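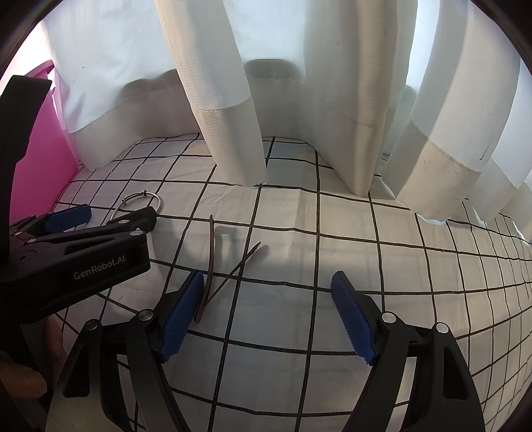 Figure 3. Two hand-held grippers over the gridded cloth, with a metal ring, a curved brown strip and a thin dark rod between them.

4.2 Thin objects

I'll admit I was looking forward to this part of the review. Boxes and mugs tell you very little about a gripper kit, and every kit we tried at Camacho could manage a mug. Thin stuff is where you start to see what you paid for, so we put together a tray of rings, strips, pins and rods and worked through it with both hands (Figure 3). The grippers have ribbed blue pads, and the ribs were what I wanted to learn about.

The full thin-object set came to 620 recorded attempts, split over 11 object types. I did most of the handling myself, which means my habits are baked into the numbers – please keep that in mind if you compare them with the Arer results in Section 4.1, where three of us took turns. An attempt counted as good if the object left the cloth and stayed between the pads for two seconds. We threw out anything where I bumped the table.

Rings were easy! Once you learn to come in low with one jaw and let the other hand steady the far side, you get into a rhythm, and I finished with 98 percent good attempts on those. Rods were harder. A rod lying flat wants to roll toward whichever pad touches it first, and I spent most of one afternoon chasing them across the grid before I figured out that closing slowly was making it worse. Curved strips fell somewhere in the middle. They grip fine at the ends but twist if you catch them near the bend.

We ran everything through the Clilik software that we also used for the other kits, and I have a complaint about its export step. Sessions over 2000 frames get split into separate files, and the second file starts its clock over at zero. We patched this with a short script (see the appendix), but a buyer without a programmer on hand would be stuck. The Vomon package handles long sessions better, although its setup took me nearly a full day.

One more note on the cloth. I like a printed grid for this kind of work – it gives you a quick way to put an object back where it was before the last try. It does wrinkle, though, and a pin can settle into a crease and sit lower than you'd expect. We smoothed the cloth between object types but left it alone between attempts, so some of the spread in the pin results may come from that.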